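Subject: Re: [clernness-home] Vinegar instead of softener?

On 3 May 2024, Natalie Hulme wrote:

> I switched to white vinegar in the rinse in February and our towels are like new. Half a cup, every load. The Fenotley blog says it strips all the old residue and you never need softener again. Why isn't everyone doing this?

Natalie, I'm glad you like your towels, but I don't buy it. You stopped using softener the same week you started on the vinegar. Softener coats the loops, and a coated towel doesn't soak up much. Quit the stuff and any towel gets better after a few washes – vinegar or no vinegar.

The Fenotley post has 1,546 comments under it and I couldn't find one from a person who had tried plain water as a comparison. Pink terry is what I have in mind here, the ordinary bathroom kind.

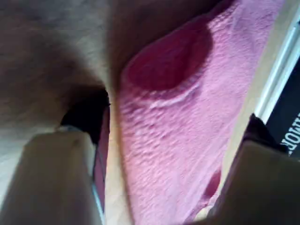
Yvonne Cheetham wrote to me off list that her repair man in Kershaw blames vinegar for perished door seals, and that she quit using it after paying for 2 of them. I can't prove he's right either. He does sell seals.

What I would look at first is the detergent. Most of us pour in too much, and the extra stays in the cloth. Hems hold on to it longest, being thicker, and they go stiff before the rest does.
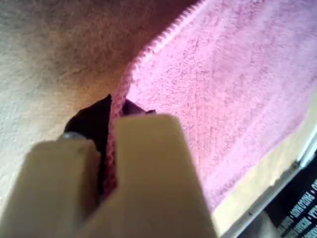 So does vinegar do anything at all? A little, if your water is hard, and over in Hallden it is.

Try half your usual detergent for a month, no vinegar, and tell us what you get.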